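Notebook, shelf and basket task
1 May 2026
Written up by Aslı. Bouchra driving, Samah on labels, Ismail in and out.

Carried on with the pick-from-shelf set for Tridley. Bouchra took the first long block and I took over after lunch. Same instruction text as before: "take the item from the shelf and put it in the basket". Samah wants a second wording so the language side doesn't get the same sentence every time. Agreed, but not halfway through a batch. We'll start it with the next one.

Count on the server before we began was 1385 episodes across all the shelf tasks. Today added 60, of which Samah has marked 14 as not to be used. Most of those are the same fault: the driver stops, thinks, backs out and goes in again from another side. A person watching would follow it but the model just learns to hover. If you find yourself hesitating for more than 3 seconds, end the episode and reset. Don't try to save it.

Things changed today:

Basket stays on the floor. We tried it on a stool this morning and the arm had an easier time, but every reach then looked much the same and the set was getting narrow. On the floor the reach down is longer and the driver has to lean the torso, so we get more variety in the approach.

Basket position is now moved between episodes, a hand's width or so in any direction, and turned a little. No tape marks. Evanthia asked for tape last month so that resets would be quicker, and they were, but the policy trained on that batch went to the tape position whatever the basket did. Please don't put tape back.

Handle folded down before each start. With it up the fingers catch it on the way out.

Trouble with timing again. The wrist stream was lagging behind the head stream for the first few episodes and I only noticed when I played two side by side. Restarting the recorder cured it. I don't know why. Shawky had the same thing on the old machine and blamed the hub, so I have ordered another hub, and until it comes the rule is restart the recorder after every break. Samah will check the offset on the first episode of each block before the rest go up.

Glare: green bottles on the black shelf throw a lot of green about when the ceiling lights are full on. Ismail thinks we should dim them. I would leave it, as the Dadutham site has the same sort of lighting and we want the model to cope. Left as is for now, noted in the episode sheet under "light".

Tiredness matters more than we allowed for. Bouchra's last dozen were noticeably slower than her first. Swap drivers every hour from now on, even if it is going well.

To do
- second wording for the instruction (Samah)
- look at the cable loop on the right arm, it hangs further out than I like at full reach (Ismail)
- re-run the offset check on the October batch, which was recorded with the old hub
- ask Mandum whether they want the failed episodes too or only the good ones
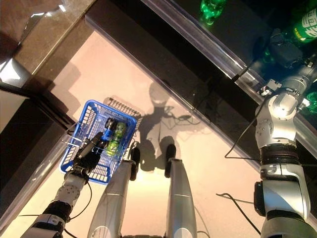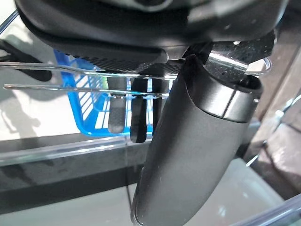

Head view first, left hand down in the basket and right hand at the shelf; wrist view second, with the blue basket behind the fingertips.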